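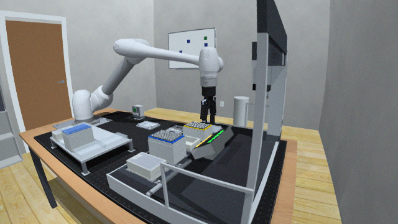 Section 4. Leveling the Rollden bench frame

Level the frame before you fit the top panel. A frame that is out of level will twist when the panel is bolted down, and the drawers in section 5 will bind. Allow an hour for two people.

You will need the 6 leveling feet from bag C, the open-end wrench from the tool pouch, a spirit level at least as long as your forearm, and a pencil. The tool pouch does not include a level.

CAUTION: The assembled frame weighs 42 kg. Do not lift it alone. Do not drag it once the feet are fitted - the threaded stems will bend.

4.1 Fitting the feet

1. Lay the frame on its back on a blanket or flattened carton.
2. Run the lock nut on each foot all the way down to the pad.
3. Screw one foot into the insert at the bottom of each leg. The Gerkberg model has four corner legs and two center legs.
4. Stop when the stem is halfway in. Leave the lock nuts loose.
5. With a second person, stand the frame up in its final position.

Note: If a stem will not start by hand, back it out and try again. Do not use the wrench to force it. A cross-threaded insert has to be replaced (part list, page 3).

4.2 Setting the height

1. Find the highest point of the floor under the frame. Set the level on the floor between the legs and mark the high corner with the pencil.
2. Start with the leg nearest the mark. Turn its foot in until the stem shows only a few threads, and leave it there. All other legs are raised to match this one.
3. Turn both center feet in so that they clear the floor.
4. Put the level along the front rail. Raise the low end by turning the foot counterclockwise, seen from above.
5. Repeat along the back rail, then along each side rail.
6. Check corner to corner. If the frame rocks, one foot is not touching. Lower that foot until it takes weight.
7. Bring the center feet down until they just touch. Do not raise the rails with them.
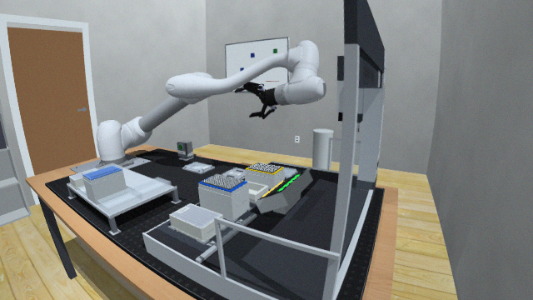
4.3 Locking the feet

1. Hold the pad still with one hand and run the lock nut up against the leg.
2. Tighten a quarter turn with the wrench.
3. Check all four rails again. Tightening can shift a foot slightly.

On floating floors, place a Nina pad (sold separately) under each foot before locking. On carpet, wait a day with the panel resting unbolted on the frame, then repeat 4.2 from step 4.

CAUTION: Maximum load is 300 kg, spread evenly. This rating applies only when all feet are in contact with the floor.

Frames supplied with the Bistonmont extension rail have a separate pair of outer feet. Level the main frame first, then go to section 7.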